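Home News Council Business Sport Weather

Last updated: Tuesday, 4.15 pm 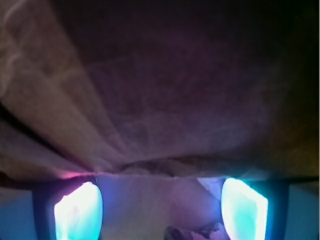

Paper or cloth? Morura shoppers will be asked to choose from April.

Morura shire will press ahead with a 40-cent charge on paper carry bags, despite a trial at the Shek shopping centre that produced a result most people would struggle to notice.

Councillors voted for the charge on Tuesday night after a debate that ran well past its allotted time. It will apply from April to every shop with a checkout, including bakeries, bottle shops and the chemist. Markets and school fetes are exempt for now.

The shire's report calls the Shek trial "a strong indication of changed behaviour". In the month before it began, shops at the centre handed out 2,988 paper bags. In the month the charge applied, they handed out 2,819. That is a drop of 169 bags, or less than six per cent, and the second month took in four days when the Breltach supermarket was shut for work on its cool room.

The report mentions the closure in a footnote. It makes no adjustment for it, and when the question came up in the chamber, staff said they would take it on notice.

Neither does the report say what shoppers used in place of the missing bags. Sales of heavy reusable bags weren't recorded, nor were sales of bin liners, although both were listed among the trial's measures when it was announced last year.

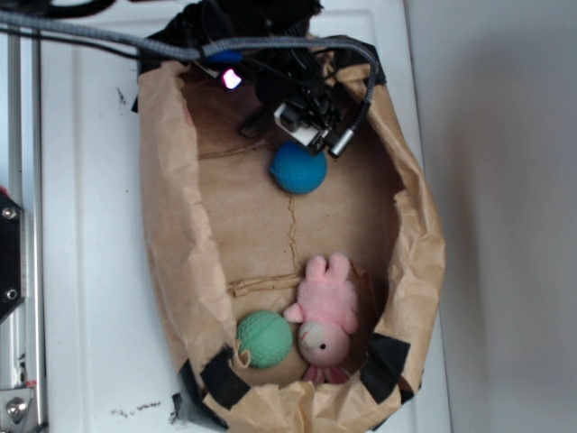
Aarne Hirvonen told the meeting he had given up trying to follow the arithmetic. A paper bag already went into his garden bin with the kitchen scraps, he said, and if the shire wanted him to stop doing that it should say so, "because the brochure in my letterbox tells me to keep doing it". He also wanted to know where the 40 cents would end up.

It's a fair question. Under the scheme the shops keep the money, less a handling amount still to be negotiated. The shire says it expects retailers to spend the proceeds on "local environmental outcomes" – a phrase that isn't defined anywhere in the report and that no retailer has signed up to in writing.

Breltach said in a statement that it supported the intent of the charge and would have more to say closer to the start date.
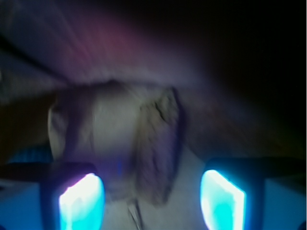
Public feedback was more mixed than the summary suggests. The shire received 346 submissions and describes the response as "broadly supportive". The appendix shows that support for "less packaging waste" has been counted as support for the charge, even where the writer went on to object to paying it. Several people asked for a bag return bin at the tip shop and appear in the table as being in favour.

The other unexplained item is the supplier. Drudach, which provided the bags for the trial, has been recommended as the preferred source for shops that want to join a bulk order. The report says its bags are sturdier and will be used more often before being thrown out. No testing is attached, and shops at Shek used the same bags before and during the trial.
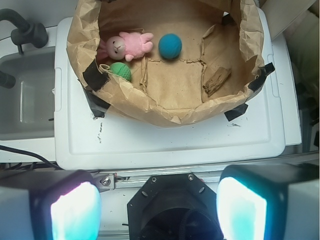
Shops that don't comply will get a letter in the first six months and a fine after that. The amount hasn't been set. Nor has the shire said who will do the checking, given that its two compliance officers already cover dogs, parking and illegal dumping.

A motion to repeat the trial with the supermarket open for the full month was lost by one vote. A review is due 12 months after the charge begins, using the same measures.

Contact us | Copyright Morura news desk | Back to top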